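Notes for session 4: showing by hand, showing by remote
(Hrefna Vídalín, 3 Oct 2019)

I ran out of time before the last bit, so I've typed up what I meant to say as well as what I did say. Sorry about the pace!

## Two ways in

**By hand.** Either you take hold of the arm and move it through the job, or you just do the job yourself and record what your own hands do. The second is quick and lovely for small fiddly things, but you then have to work out how a five-fingered grasp turns into something a two-fingered gripper can manage (we'll get stuck into that in November).

**By remote control.** You drive the robot from a desk or a headset. Everything you record is something the robot can really do, which saves a lot of bother later on. It's slow, though. Troels Lund needed 17 goes at our cup task before he stopped knocking the cup over, and he's good at this.

## The Livwood set

The set you'll use for coursework has 2640 demonstrations, 928 by remote and the rest by hand. Don't mix the two until you've looked at each on its own – I mean it, last year's group lost days to this.

Things I'd like you to look for when you watch them:

- Which hand does the work, and does the other one hold, steady or wait?
- Where do the fingers go when things are packed close together? People pinch from the top far more than you'd guess.
- Can you see the thing being grasped, or is a hand in the way?
- Mirrors. A reflected arm looks a lot like an arm to a tracker, so mark those clips.

## Before next time

Pick one drawer task and write nearly 500 words on how you'd show it both ways. Lucía Cordero will take questions in the lab, and bring your sketches of the grasps, however rough. 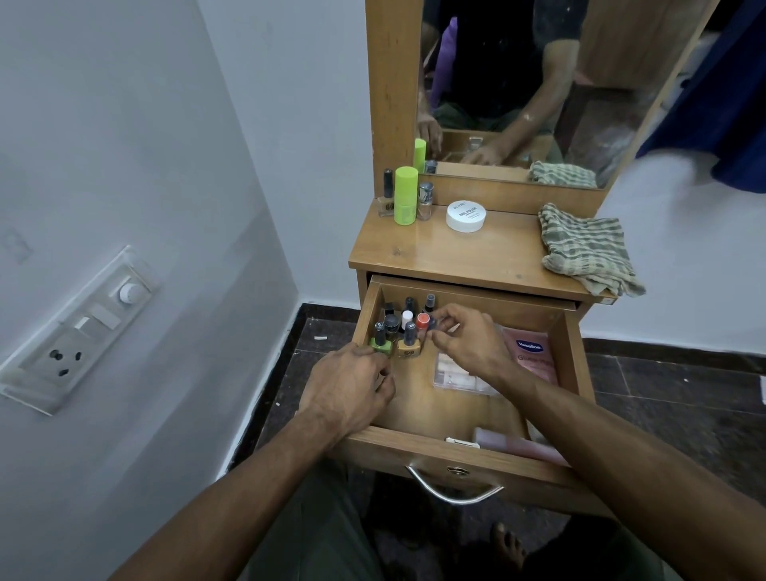
*Drawer task by hand: both hands in among the nail polish bottles, with a mirror behind.*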